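The plates finally have somewhere to live

I have been meaning to write about plates since February, when I went to get one down for toast and the whole stack came forward with it. I caught them! (Against my chest, with my chin on the top one, so please don't picture anything graceful.) Nothing broke, but I stood there in my socks for a good long minute holding a tower of dishes and thinking that there had to be a better way of keeping six or eight plates than piling them up and hoping.

If you've been reading along for a while you'll know that I grew up in a house with one deep cupboard and a great many things in it. My mother stacked everything. Bowls in bowls, cups in cups, lids in a drawer that only she could close. I carried on the same way for years without giving it a thought, and my own kitchen is a good deal smaller than hers was. The cupboard over the counter is 52 inches off the floor at the bottom shelf, which sounds reasonable until you remember that the plates were on the top one.

So the plan this spring was to get the everyday things out of the cupboard altogether and keep them standing up, on the table, where a person can see them. I wanted one long surface with the little oven at one end, the plates behind and to the side, and the mugs in the middle where you reach for them first thing in the morning. I drew it on the back of an envelope. Then I drew it again on the back of the electric bill, and that is the version we went with.

The mat came first. I'd had a tablecloth there, a pretty one, and it bunched up every time anything was moved. Brown is not an exciting color, I know, and I did look at a very cheerful checked thing from Gatier before I talked myself out of it. The brown makes the plates look wonderful, though, and it doesn't show crumbs nearly as badly as the white tabletop does on its own.

Then the racks. I went back and forth on whether to get two the same. In the end I kept a black one at the back and put a light wooden stand off to the right, mostly on the grounds that the wooden one goes so nicely with the mug tree. I do like a black rack for the plates that get used and washed every day. It has good slots, it's low, and you can lift a plate straight up by the rim without disturbing its neighbors, which after my toast adventure is all I really ask of it.

The colors were pure self-indulgence. I started with the mint green and the beige, and then I saw the blue, and you can guess how it went from there. They're a matte finish, all of them, and if you're used to shiny china it takes a little while to get fond of it. Matte plates feel chalky when you first pick them up! I'm over it now. The yellow is my favorite and I find I save it, which is silly, so it goes at the back of the wooden stand and I make myself use it at least once a week. 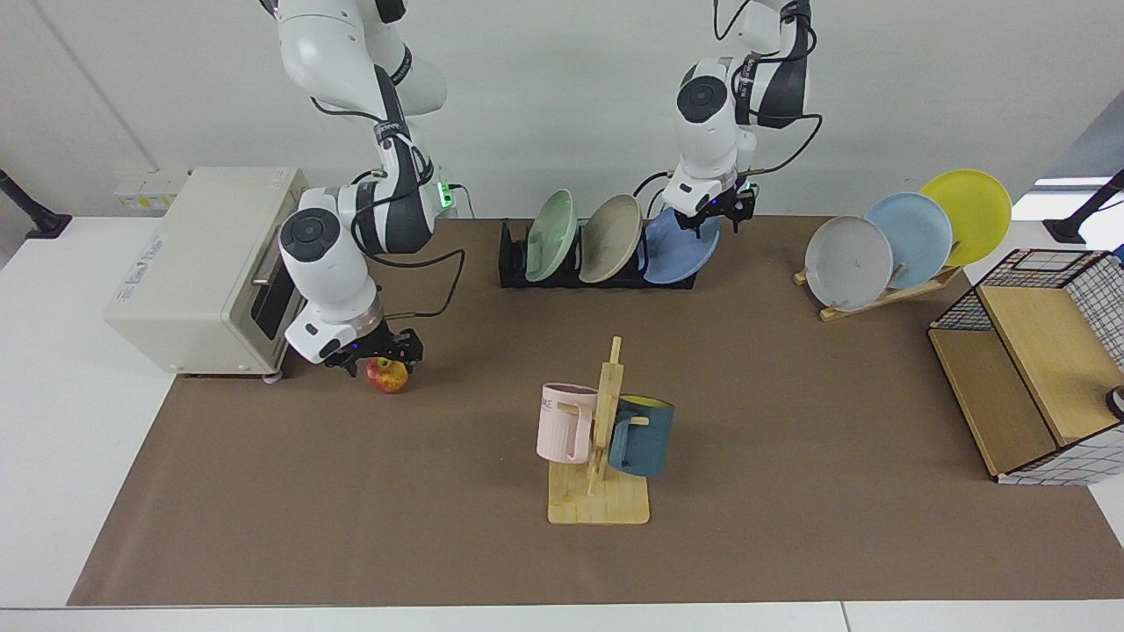
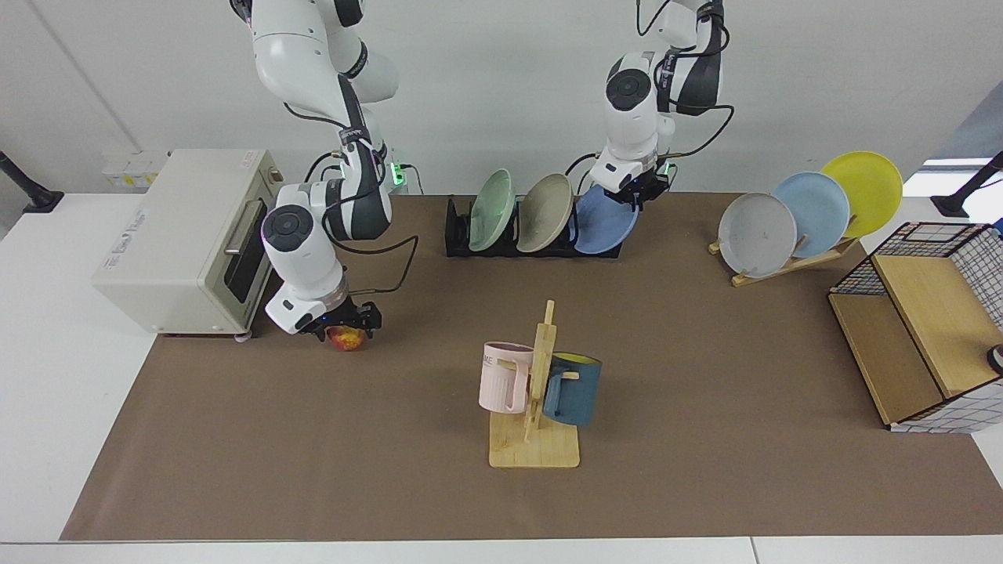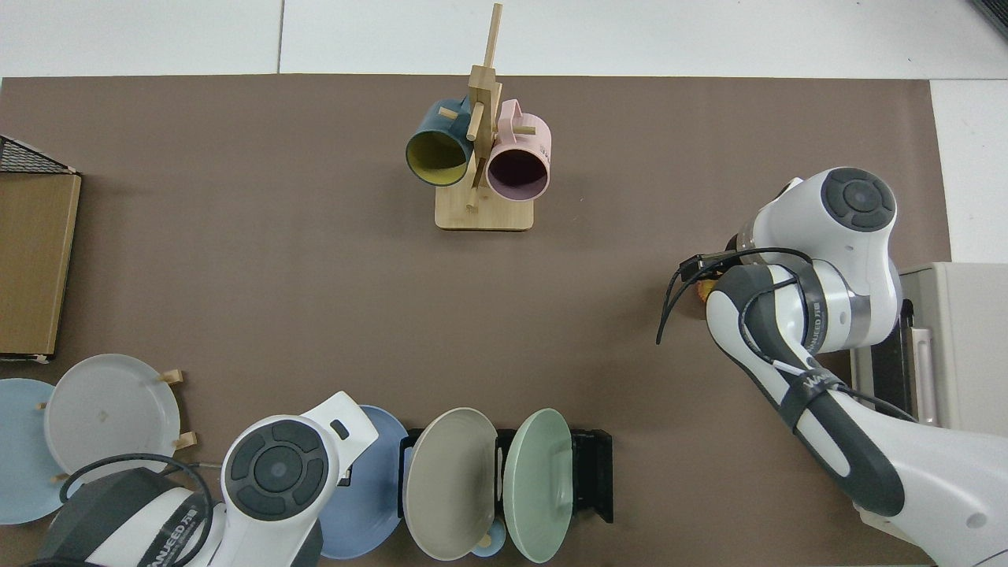 Plates, rack and apple in the first two; the mug tree in the last.

I want to say a word for the mug tree, which I resisted for years. I had it in my head that mug trees were wobbly things that lived in vacation rentals, next to the laminated card about the trash. This one has a nice flat wooden base, and I got it at Stovon, on the shelf right by the register where they put the things they know you'll pick up while you wait. The trick with it is to put your heaviest mug on first and then hang the next one on the opposite side. I learned that by doing it the wrong way round.

I've also given up on filling every peg. For a while I had every mug I own hanging there, and it looked like a coat rack at a party. A teal one and a pink one are plenty for company. The teal is mustard yellow on the inside, which makes even weak coffee look rich, and the pink has a lovely dark plum color inside that hides the tea rings until you tip it to the light. I always hang them by the handles so that nothing gets stacked, and that's the one thing my mother and I will never agree on where kitchens are concerned.

The toaster oven has been on the left from the start and there it stays. Cream was the only color I considered. It's nice and rounded at the edges, and it's close to the outlets on the wall, so I don't have a cord stretched across the table the way I did at the old place. It does stick out a little past the mat. I tried pulling everything in to fit and then the mugs were too near the plates, so I let it be. If you are setting up something similar, put the oven down first and arrange everything else afterward. I did it last and had to shift the whole lot over.

A few things that I'd tell a friend, since several of you asked after my last post:

Measure your widest plate before you buy a rack. I came home with one whose slots were so narrow that a dinner plate wouldn't go down into them, and back it went.

Keep the rack for wet plates and the stand for dry ones, if you have room for 2. It saves so much wondering about what's ready to put food on.

Leave yourself a bare patch on the mat. I know how tempting it is to fill it (I have a ceramic hen I would dearly love to put there) but you need somewhere to set a plate down while you fuss with the toast. An apple is as much decoration as I allow myself, and if I get hungry, I eat the decoration.

And don't peel a printed label off anything until you've decided to keep it. I have a drawer of half-peeled things that can't be returned.

As for what's next, I still haven't solved the bowls. They don't stand up politely like plates do, and they won't hang. I've seen a two-tier wire shelf from Flavumum that might do it, but it's taller than I'd like and I worry that it would block the plates, and I've become quite attached to looking at the plates. There's also a pattern called Nic Giolla, a deep bowl with a little notched foot, that is supposed to sit in an ordinary slotted rack. I'm doubtful. If any of you have tried it, do leave me a comment, and tell me whether yours is the shallow kind or the deep kind, as I gather it matters a great deal.

The top shelf, meanwhile, is empty for the first time since we moved in. I wiped it down with vinegar and warm water and found a birthday candle and a cookie cutter shaped like a boot. I'm going to put the big roasting pan up there, and the cake stand, and the good tablecloth now that it's out of work. The boot is in the drawer with the others and I expect we'll be having boot-shaped cookies before too long.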